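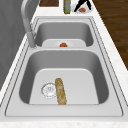 The parking machine at Plumville General has been replaced, and I'm told we should be pleased. The old one swallowed coins and gave nothing back, which at least was a system everybody understood. The new one, supplied by Nestex, wants your plate number, your clinic code and your patience, in that order.

The clinic code is printed on your appointment letter, and the letter is usually on the kitchen table at home. The front desk can look it up for you. The front desk is a four-minute walk from the machine, and the line moves at the speed of a Plumville winter.

Last June the hospital logged 2,205 outpatient visits and has 381 visitor spaces to put them in. Of those, 228 are in the Lacerda Street lot, the one with the slope. If you are coming in for a knee, try for the other one.

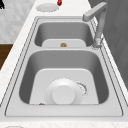 There is some good news for regular patients. Anyone with more than 2 appointments in a month can now ask for a weekly pass, and this includes dialysis, chemo and physical therapy. You pick up the form at the Tedov Wing reception - not at the parking office, where they will send you to the Tedov Wing. Bring your letter. Bring a pen too, as the one on the chain has gone, and so has the chain.

Drivers dropping someone off still get 20 minutes free by the main doors. Getting my mother out of the car, into a wheelchair and up to cardiology took 19. We'd like to thank the elevator.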